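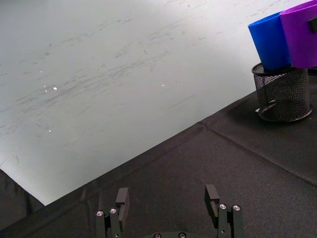
Marcas grises en el tablero blanco, junto a la tela negra y el portalápices de rejilla.

Categoría: Hogar y bricolaje > Limpieza de superficies

habte_11
Buenas. Tengo una mesa blanca mate que se me ha llenado de rayajos grises, casi todos en el mismo sentido. He pasado un paño húmedo con jabón y siguen igual. La otra parte la llevo cubierta con tela negra y ahí no hay problema, salvo que se arruga. ¿Goma mágica o me la cargo?

rametness
Goma mágica sí, pero mojada y sin apretar. La mía tenía marcas parecidas y salieron casi todas. Prueba antes en una esquina.

poltalano
No estoy de acuerdo. Esa goma es un abrasivo fino y en mate deja cercos brillantes que luego se ven más que la marca. Alcohol isopropílico en un paño de microfibra y paciencia.

rametness
A mí no me dejó cercos. Dependerá del acabado.

clonus468
¿Apoyas ahí cosas de metal? Los portalápices de rejilla tienen el aro de la base duro y si los arrastras marcan. El mío lleva fieltro adhesivo por debajo desde septiembre.

habte_11
El portalápices está siempre sobre la tela. En lo blanco muevo el portátil y una bandeja.

poltalano
Pues mira las patas de la bandeja. Si la uña se engancha en la raya, es arañazo y no sale con nada. Si no se engancha, es suciedad o roce.

clonus468
Hay quien lija con grano 600 y repinta. Yo no lo haría, por lo que cuesta compras otro tablero.

habte_11
No se engancha casi ninguna. Empiezo por el alcohol — tengo un bote de 500 ml sin abrir — y si no sale pruebo la goma en una esquina.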